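Progress report to the Shi Fund
Reporting organisation: Vudomum Tenants' Advice Service
Date of report: 17 November 2022
Project: Moving our rent and repairs advice from paper files to a shared case system

1. Where we are now

In our first report we explained that the paper files of the service had become difficult to use. A person who came to us with a problem of damp in one year and a problem of deposit in the next year would have two folders, often in two different cabinets, and sometimes under two spellings of the same name. The grant from the Fund was given so that we could put an end to this. We can now say that the larger part of the work is done, and that the part which remains is smaller but slower than we expected.

We had 3000 paper files at the start. All the files for cases that are still open have been typed into the new system. Of the closed cases, we have entered those from the last three years, except 304 which are kept apart for the reason given in section 3.

2. Work completed in this period

The case system was bought from Lukex, as agreed in the plan. The installation took two weeks longer than their offer said. The delay was partly on our side: we had not decided who may see the notes about health, and Lukex could not set the access levels without this decision. We have now three levels. Reception can see name, address and next appointment. Advisers can see everything in their own cases and in the cases of their team. The two senior advisers can see all.

The forms have been rewritten. The old intake form had four pages and asked for the date of birth twice. The new one has a page and a half and can be filled in at the counter or on the telephone. We tested it first with our Tuition Street counter and afterwards with the evening line, and we changed the order of the questions after the test, as callers wished to tell first what is broken and only later how many persons live in the flat.

In the same period we moved the advisers to the open-plan office on the second floor. The move was not paid by the grant, but it had an effect on the project, and for this reason we mention it. The advisers now sit near to each other and ask each other for help with the system much more than they did when each one had a small room. The disadvantage is the noise, especially for the telephone advice. We have kept one closed room for calls of a private kind.

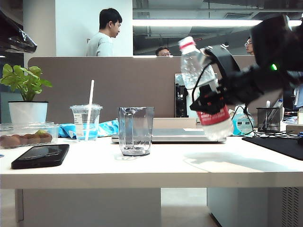
Desk in the office, with plant and fruit.

Training was given to all advisers in short sessions of one hour, in place of the full day which we had written in the plan. The full day was not possible without closing the counter. The short sessions were repeated so that the part-time staff could also come. The most asked question was how to correct a note after it is saved. It is possible, but the old text stays visible in the history, and some colleagues needed time to feel easy with this.

3. Difficulties

The 304 files mentioned above come from the period when the service worked together with another advice office in the same building. In these files it is not clear which of the two offices has the duty to keep the papers. We have asked for legal advice and we wait for the answer. Until then the files stay locked and are not typed in.

The scanning of letters and tenancy agreements has been the weakest part. We rented a scanner from Multent, and for normal letters it works well. But many of the older agreements are on thin paper and were folded many times, and the machine takes two sheets together or stops. We now scan these by hand on the flat glass, one page after another. One adviser can do one thick file in a morning, if there are no calls.

We also underestimated the double names. When the same tenant appears two or three times, the system proposes to join the records, but it must not be done without reading. In the first week two brothers at the same address were joined into one person. It was noticed before any letter was sent, and the records were separated again. Since that time, every joining is checked by a second adviser.
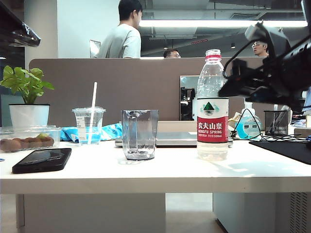

The second check takes time, and it is the main reason why the closed cases will be finished later than planned. We believe it is correct to accept this delay. A wrong record in a case of eviction can do real harm, and a slow one mostly costs us patience.

4. Use of the grant

The licence for the case system and the installation are paid in full. The training cost less than planned, because we used our own rooms and the sessions were short. From what was left on this line we ask the permission of the Fund to move 400 pounds to scanning. This would cover the rent of the scanner until the end of the project. No other change to the budget is asked. The table of costs is sent separately, with copies of the invoices.

5. What tenants and advisers say

We asked the advisers to write down their remarks in a shared notebook. Most remarks are about small things: the colour of the warning for a court date is too pale, the field for the landlord's telephone is too short for foreign numbers, the printed summary has a blank second page. Lukex has corrected the first two. The blank page is still there.

From tenants we have fewer remarks. Some said they were glad that they did not need to tell their whole story again to a second adviser. One tenant was worried that the landlord could see the file. We have therefore added a short text about privacy to the intake form, in plain words.

6. Next steps

- Finish the closed cases that are not disputed.
- Receive the legal answer on the locked files and inform the Fund of it.
- Finish the hand scanning of the old agreements.
- Write a short guide for new advisers, not longer than six pages.
- Agree with Lukex on the price of support for the second year.

The final report will follow when the closed cases are entered. If the Fund wishes to visit the office before that time, mornings are best, as the counter is open only in the afternoon.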